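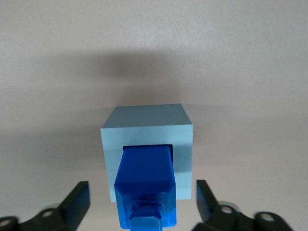 Getting a square peg into a square hole

The proverb only covers round holes, so you'd think the square ones were easy.

1. Put the block on a plain surface with its opening facing you.
2. Hold the peg level and turn it until its top edge runs parallel with the rim.
3. Start it in gently. If one corner catches, back out and turn it a touch - pushing harder just wedges it.
4. Slide it home.

Still stuck? Check the corners for fluff. Marina Gkikas swears by a hammer, and is on her third block.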